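Visser publishes upkeep routine for two-arm kitchen cell at Lavham

LAVHAM, 9th May — Visser has published the full set-up and upkeep routine for the two-arm tabletop cell at its Lavham workshop, following requests from customers who run similar cells of their own.

The cell handles crockery and other kitchen items. It has been in regular use since January and is serviced by the workshop's own technicians, with spare parts held at the company's Estthorpe store.

Under the routine, gripper fingers are checked every 1,000 cycles and replaced at 3,000, or sooner if the grip surface is marked. Cables on both arms are inspected at the same 1,000-cycle check. Technicians bend each arm slowly through its working range and look for rubbing at the joints — the most common fault recorded so far.

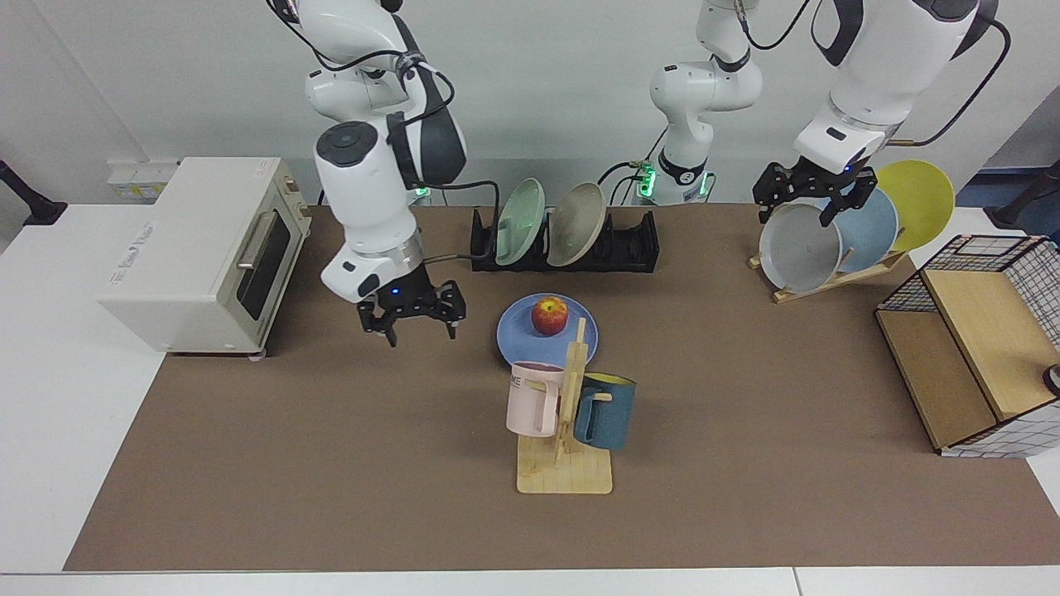

The two-arm cell at work, with the gripper on the right holding a grey plate at the front of a wooden rack.

After any finger change, the arm is run through a short placing test using plates and a rack before it goes back to normal work. If the plate touches the rack early or leans the wrong way, the gripper is re-zeroed and the test is repeated. The mat position is checked against marks on the table at the start of each shift.

The routine runs to 63 steps, including shutdown and cleaning. It also covers what to do when an arm stops part way through a grip: support the item by hand, cut power to that arm only, then open the fingers using the manual release.

Printed copies are available from the Lavham workshop. Visser will use the same routine at its Jerville site, where a second cell is being fitted.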